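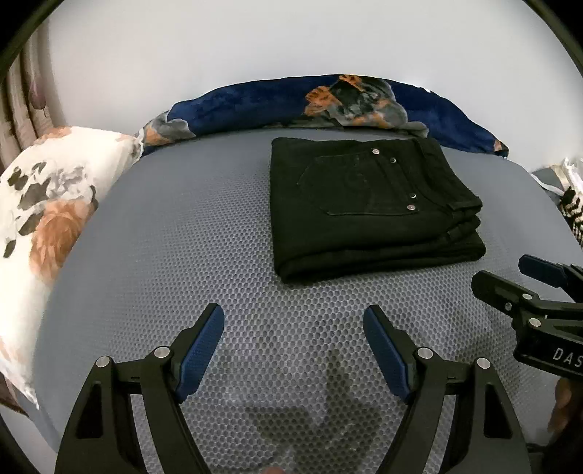 mapleyard commented: I went to the June one and visitors do get to try the grippers, but you have to ask at the desk first.

Is the Grenetti open day worth it for the folding demonstration?
Posted by cornerlot22, January 23, 2019

Grenetti is holding another open day at its Dultska building and I'm thinking of taking my son, who is in a robotics club. The listing says "bedroom tasks, hand-held grippers" and not much else. Is it people using the grippers or robots doing the work? Do they fold anything harder than a towel? It's a long drive for us and I'd like to know before I book.

kettle_and_rye
When I went it was people. A demonstrator stands at a bed with a gripper in each hand and folds clothes, and the motion gets recorded for training robots later. They do jeans as well as towels. Folded black jeans come out as a thick stack, so there is more to grab than with a T-shirt, but getting the legs to line up takes patience. The blue fingertips are the part that touches the cloth. Stand near the foot of the bed if you can, the side fills up fast.

The robot arm was in the Kocsis hall, which is a separate line. I waited 20 minutes and it stacked plastic cups. My advice is to do the folding first and decide about the line after that. Your son can ask questions while they work. The demonstrator I watched kept folding and answered everything – slowly, but she did answer.

pdq_harris
its ok. parking is bad. bring a snack

northfork_ellen
Adding to the above, book the early slot. Our group had 3 tries each with the grippers and the later groups had one. They cap the day at 222 visitors and the tickets come through Stoseo, so check your spam folder for the confirmation. Mine was in there.

If he wants to see full robots all day, I would pick a bigger show. For the folding itself, an hour was enough for us, and we spent the rest of the visit looking at spare gripper parts on the tables by the exit.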